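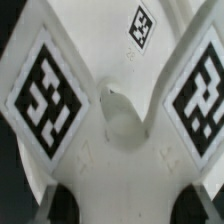 A white gripper with square black-and-white markers on its two arms, from the packing line at Dastorum.

Dastorum has moved part of its order packing to robot arms, and the people who used to do that part are now spending most of the shift on other work. The change began in May at the company's Sotomska warehouse, which ships small household and hardware parts to repair shops.

The arms pick items from shallow bins and set them into cartons. They were supplied by Brellus, which also trained the staff. Dastorum says 18 workers on the packing floor have new duties as a result, and that no jobs were cut. Two people who were due to retire this year will not be replaced.

Until this spring, each packer stood at a bench with a printed list, filled a carton by hand and pushed it to the taping station. Packers now work in pairs at the end of the line. One checks the contents against the screen and the other handles the items the arms leave behind, mostly soft bags, long strips and anything with a loose cord. Those still make up a good share of the orders.

The warehouse handled 3,658 cartons in the first full week with the arms running. Of those, 498 were pulled aside and finished by hand. Management had expected fewer. The number has come down since then, according to the company, after the bins were relabeled and some of the thinner items were moved back to the hand benches for good.

The square markers on the gripper are there for the camera system, which reads them to work out where the arms of the gripper are and how they are turned. Workers have been told to keep tape, stickers and marker pens away from them. Wiping them down is now on the opening checklist, and the job goes to whoever comes in for the 6 a.m. start.

Opinions on the floor are mixed. Several packers said their wrists and shoulders feel better at the end of the day, as they no longer reach into the low bins for hours. Others said the new work is duller. Checking a screen takes steady attention but very little movement, and some miss setting their own pace. A common complaint is the waiting - when an arm stops, the pair at that station has to stand by until a line lead clears the fault.

Only line leads were allowed to clear faults at first. That rule changed after the first month, and packers who take a half-day course can now reset an arm themselves. The course covers the stop button, the gate lock and how to free an item stuck between the fingers. Those who pass it get a higher hourly rate. The waiting list for the course is longer than the company planned for, and extra sessions have been added on the late shift.

The shift pattern has changed too. The late shift used to end at 10 p.m. and now ends at 9, with the early shift starting an hour sooner. Parents of school-age children had asked for a later start and did not get it. Dastorum said it will look at the hours again after the summer.

Space on the floor is tighter than before. The fenced area around the arms takes up 440 square feet that used to hold benches and a rack of spare cartons. The rack now stands by the loading door, a longer walk for anyone on the hand benches. Staff have asked for a second cart to bring cartons over, and one is on order.

Waweru, the freight firm that collects from the warehouse, has moved its afternoon pickup from 4 p.m. to 3:30 p.m. because cartons are ready sooner. The morning pickup stays the same.

Dastorum has not decided whether to add arms at its second building, where heavier parts are packed. Staff there have been invited to spend a morning on the Sotomska floor before any decision is made.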